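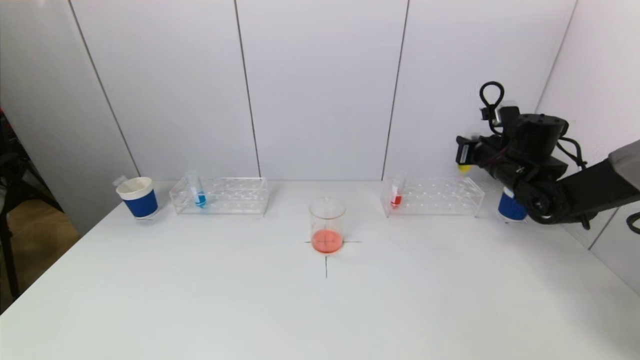

The practice bench at the Flestham lab, with the beaker on its mark and a tube rack on either side.

Print this story | E-mail this story

Robot learns to pour by studying its own near misses

A robot arm that used to slop colored water all over the table has become a pretty steady pourer, and the people who taught it are thrilled with how they got there.

The team at the Flestham robotics lab, led by Gerrit Cele, has spent most of the past year on a single chore: pick up a test tube, carry it to a beaker, tip it in and put the tube back. You or I would do it without a thought. For a robot it is a surprisingly tough job, as clear tubes and clear racks are hard for a camera to make out and liquid never moves quite the same way two times running.

The new method is called Jara, and the idea behind it is wonderfully simple. Most robots of this type learn by copying a person. Someone guides the arm through the job again and again, the best runs are kept and the messy ones are thrown out. Jara keeps the messy ones. When a person at the controls starts to go wrong and then fixes it – a tube drifting too far left, a wrist tipped too early – the software marks the moment of the fix and gives it extra weight in training.

"We were deleting the most useful part of our own data," said Cele. "The perfect runs teach the arm what to do when everything is fine. The wobbly ones teach it how to get back."

The lab recorded 3759 runs for the project, all on the same white table with a black cross to show where the beaker goes. The water is tinted with food coloring so the cameras can follow the level. Yolandi Baloyi drove the arm for a large share of those runs and says she got very good at making believable mistakes.

"At first I was trying too hard and they looked fake," she said. "Then I stopped trying and just worked a long afternoon. Plenty of real ones after that!"

The payoff came in testing. The group gave the arm 200 fresh pours, with the tubes moved to different slots in the racks and the beaker set down slightly off its mark for many of them. Trained the old way, on clean runs only, the arm finished 55 percent without a spill or a dropped tube. Trained with Jara, on the same number of runs, it finished over four in five.

Even better, the arm now does something the team never saw in the earlier version. If it comes in at a poor angle it stops, backs up a little and lines itself up again before tipping. Tuncay Yazıcı, who wrote the part of the software that finds the fixes, said the whole room cheered the first time he watched it happen.

"I played the recording back maybe ten times," he said. "It backed off exactly the way Yolandi does."

There is still plenty to do. The arm has trouble with tubes that are nearly full, and it gets slow and fussy when the light in the room changes late in the day. It also pours only into beakers of one size. A second round of work, starting in November, will bring in narrower glassware and thicker liquids such as syrup, and Yazıcı hopes to cut the training runs needed by half.

The method is already being tried outside the lab as well. Floron, a company that makes sample-handling equipment, is testing Jara on a sorting job with 2 arms working side by side. Agustina Navarrete of Floron said her engineers had it running on their own machines within a few weeks and were pleased to find that old recordings they had set aside as failures could be put to use.

"We had drives full of them," Navarrete said. "It was like finding money in a coat."

Cele's group plans to share the training software and the full set of recordings, spills included, with other labs and with schools that have a suitable arm. A write-up of the method has gone out for review. Visitors can see the bench at the lab's next open afternoon, which starts at 2 p.m. and includes a chance to take the controls and try a pour by hand. Baloyi will be there to coach, and she recommends an apron.

Contact the newsroom | Copyright Flestham Robotics Lab News. All rights reserved. | Back to top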